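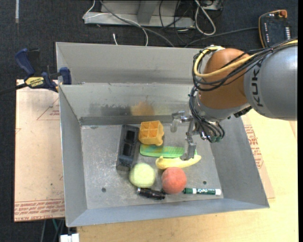 How much vinegar do you need to descale a kettle?

Enough to cover the scale on the bottom, mixed half and half with water. A cupful of each does it in most kettles. The one-litre bottles sold beside the "kettle care" sachets will last you a very long time.

I've been suspicious of descaling advice ever since I bought a branded descaler, read the back and found it was citric acid with a lemon on the label. So for this page I tried the usual suggestions on my own kettle and on one lent by Mbali Motaung, who lives in a much harder water area than I do and had let hers get properly crusty.

What you need

White vinegar or citric acid powder
Tap water
An old toothbrush, if there's a mesh filter in the spout
An open window if you go for vinegar

Check the kettle's own instructions first. Some makers say no vinegar, and if yours is still under guarantee it isn't worth the argument.

The vinegar way

1. Empty the kettle and unplug it.
2. Pour in equal parts vinegar and water until the scale is covered.
3. Plug it back in and bring it just to the boil, then switch it off. Stay with it. Vinegar and water can froth up, and a kettle filled past halfway may spit.
4. Leave it for an hour. Plenty of websites say overnight. I tried both and could see no difference, apart from a kitchen that smelled like a chip shop at breakfast.
5. Pour it away, rinse, fill with fresh water, boil and throw that out. Do the rinse boil at least twice. Anybody who tells you once is enough doesn't drink their tea black.

The citric acid way

This is the one I use now. Boil half a kettle of water, switch off and unplug, and let it stand for a minute or so. Add a heaped tablespoon of citric acid slowly, as it fizzes when it meets the scale. Give it twenty minutes, pour away, rinse, boil once with clean water and tip that out too. It doesn't smell and it costs pennies if you buy a bag of the powder. Home-brewing shops have it, and so do a lot of corner shops.

The filter

Pull it out if it comes out (most clip in from the inside) and drop it in a mug of the same mixture. Brush it under the tap afterwards. Flakes floating in your tea usually come from here or from the walls of the kettle, and they're harmless even if they look horrible.

Things I tried that I wouldn't bother with

Cola. It did shift a little of the scale. It also left a sticky brown ring, and I then had to clean the kettle of cola.

Bicarbonate of soda. Limescale comes off with acid and bicarb is the opposite of acid, so I can't see why it's in so many of these lists. Mixing it with vinegar makes a grand fizz and weakens the vinegar.

Lemon slices. Fine, but slow, and by the time you've bought enough lemons you could have had a bag of citric acid.

Magnets and "scale balls". Faisal Virk swears by the little wire ball that sits in the bottom of his kettle. It does collect scale. So does the kettle, still, and he descales it as often as he did before.

How often?

When you can see a white layer across the bottom. I don't believe in a fixed timetable, whatever the sachet packet says about every month. Mine gets done in January and then whenever it starts to look furry. Mbali's wants doing every few weeks. If your water is soft you may hardly ever need to.

Emptying the kettle at night does slow it down a bit, I think, though I've only my own kettle to go on for that.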